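Felt Placemat and Play Croissant: The Quick Version

Posted by Lamai Kamolrat, February 10, 2024
Filed under: felt, play food, table stuff

OK typing this fast, class starts soon and I promised everyone the notes. Two makes on one page. Square gray felt placemat with an edging, and a little striped croissant for a pretend breakfast. Any plain round plate finishes it off. I use a white one.

Same pattern as the Clundham workshop, with the fixes people asked for. 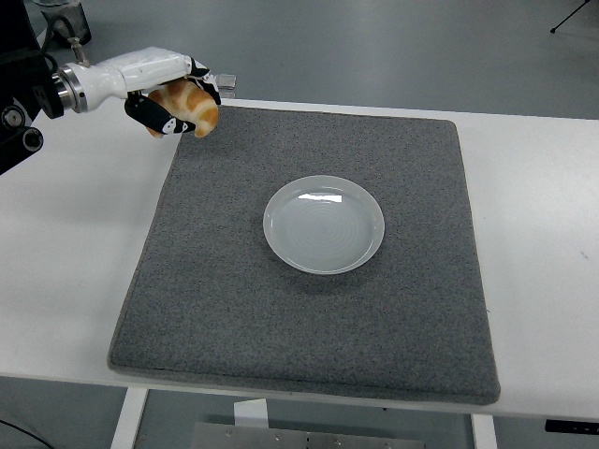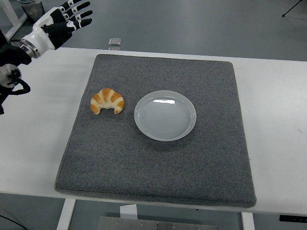

Gray mat, white plate, striped croissant.

What you need

For the mat:
- thick gray felt, the speckled kind, one piece big enough to cut a square
- a strip of thinner felt in a lighter gray, for the edging
- gray thread, strong
- fabric clips (pins bend in thick felt, don't bother)
- chalk
- long ruler
- sharp scissors or a rotary cutter

For the croissant:
- craft felt, light tan
- craft felt, orange-brown
- toy stuffing
- thread to match the tan
- needle
- paper for the pattern
- a chopstick or blunt pencil

Cheap felt is fine for the croissant. Not for the mat. Cheap thick felt goes bald where the plate sits and then you get fluff on your sleeves. I get mine from Phetsri, end of roll, whatever's left. Ask for the undyed stuff, the flecks hide crumbs.

Part one: the mat

1. Decide the size

Each side 40 cm. That's what I cut for one kid, one plate, one piece of pretend food. Want a cup on there too? Go bigger, nothing else changes.

Measure your table first. Leave some bare table on both sides so there's somewhere to put elbows.

2. Mark it

Chalk on the back. Draw one side, then use the corner of a big book to get the next one square. Check the diagonals. If they match you're good. If not, redraw, don't try to fix it with the scissors.

3. Cut

Long slow cuts. With a rotary cutter do two light passes, one hard pass drags the felt and you get a wavy side.

Round the corners a tiny bit. Draw round a coin. Makes the edging way easier to turn.

4. Steam it flat

Damp cloth on top, warm iron, press and lift. Don't slide. Sliding stretches it and then the side bows out and stays that way. A small bow is no big deal on a placemat, mine nearly all have one. A big bow, steam again and leave it under some books overnight.

5. Edging

Cut the lighter strip 2 cm wide. Fold it over the edge, half on top, half underneath. Clip every few inches. Start in the middle of a side, never at a corner.

At the corners, snip a little notch in the underneath half so it lies down. Then go round with a running stitch, small stitches, all the way thru both layers and the mat. A sewing machine can do it if yours likes thick stuff. Mine doesn't. Hand sewing takes one movie.

Overlap the ends by a finger width, fold the top one under, stitch down. Done.

6. Check it lies flat

Put it on the table, press each corner. If one curls up, your edging is too tight on that corner. Unpick a few stitches, let it relax, sew again.

Part two: the croissant

Fiddly but quick. Make it half as wide as your plate, looks right that size. Too big and it hangs over the rim.

1. Draw the pattern

Fold your paper. On the fold draw half a fat crescent, wide in the middle, narrowing to a point at the tip. Cut, open out. You want the curve pretty strong. Flat ones look like a banana (ask me how I know).

2. Cut the body

Two crescents in tan. Pin the paper on, cut right along the line. No extra for seams, we sew on the outside.

3. Cut the bands

Strips of orange-brown, straight across, each one a bit wider in the middle than at the ends. Widest strip for the center of the croissant, skinnier ones toward the tips. Leave gaps the same size as the strips so the tan shows between. Those stripes are what makes it look like pastry, so don't skimp.

Lay them out on the front piece before sewing anything. Move them around. Take a step back. Then sew.

4. Sew the bands down

Tiny stitches along both long sides of each strip. Let the short ends poke over the edge of the crescent, trim them after.

Back piece: do the bands too if it's going to be played with. If it's only for a shelf, leave it plain.

5. Close it up

Wrong sides together. Whip stitch from one tip, along the outside curve, to the other tip. Then back along the inside curve. Stop with a gap the width of two fingers.

Small stitches at the tips. Kids chew the tips. Under threes should be watched with this one anyway.

6. Stuff

Tips first, with the chopstick, tiny bits of stuffing. Then the middle. More than you think. It should be firm but still give when squeezed.

Close the gap. Knot twice, run the thread end thru the body and snip.

7. Bend it

If the ends stick out too straight, run one long stitch along the inside curve and pull gently till the tips come in. Knot. This is Yupin's trick and it saved my whole first batch.

Putting it together

Mat down. Plate near the middle. Croissant on the mat at the left, tips pointing toward the kid, ready to be served. Mine likes to do the serving so I never put it on the plate for her.

Shallow plate with a low rim is best, easier for small hands to get things on and off. Plain white shows off the stripes. I had a deep bowl from Fornetti in here for a while and everything just dissapeared into it.

Games we play with it

Breakfast cafe. One person orders, the other one serves. Pay with buttons.

On, off, next to. Good for little ones learning words. Croissant on the plate. Croissant next to the plate. Croissant under the plate always gets a laugh.

Too hot! Pass the croissant round the table, everybody blows on it.

Lay the table. Give them the pieces in a bag and let them set up their own place. Don't correct it.

Cleaning

Mat: shake outside. Sticky tape or a lint roller for crumbs. Cold water and a drop of dish soap for spills, dab, don't rub. Dry flat. NOT in the dryer, I lost a good one that way.

Croissant: same deal, spot clean only. If it gets really gross, make a new one, it's two scraps of felt.

Stuff that goes wrong

Mat slides on the table. Mostly on shiny tops. Cut a piece of shelf liner smaller than the mat and put it under.

Edging is wavy. You pulled the strip while sewing. Steam helps some. Next time clips closer together.

Croissant looks lumpy. Stuffing went in as big wads. Pull it out, tear it up small, go again.

Stripes don't meet at the seam. Leave it. If it bugs you, add one extra band right across the join.

Felt pilling where the plate goes. Shave it with a fabric shaver, very lightly. Or flip the mat over.

Questions from last time

Can I use wool? Yes, it's nicer. Costs more, shrinks more.

Can I glue the edging? You can. It goes stiff and comes off at the corners within the month. Sew it.

Do I need the edging at all? No. Thick felt doesn't fray. Looks more finished with it, and it stops the sides getting fuzzy.

Can the plate be felt too? Sure, two circles and a raised ring sewn on top. Lamotberg group made a set like that and they stack nice.

Where's the printable pattern? Not up yet. Scanner's sulking. Draw it on the fold like I said, takes a minute.

Next one is a felt fried egg, when I get to it. Leave a comment if you get stuck on the corners, Yupin Nakpan checks them more than I do.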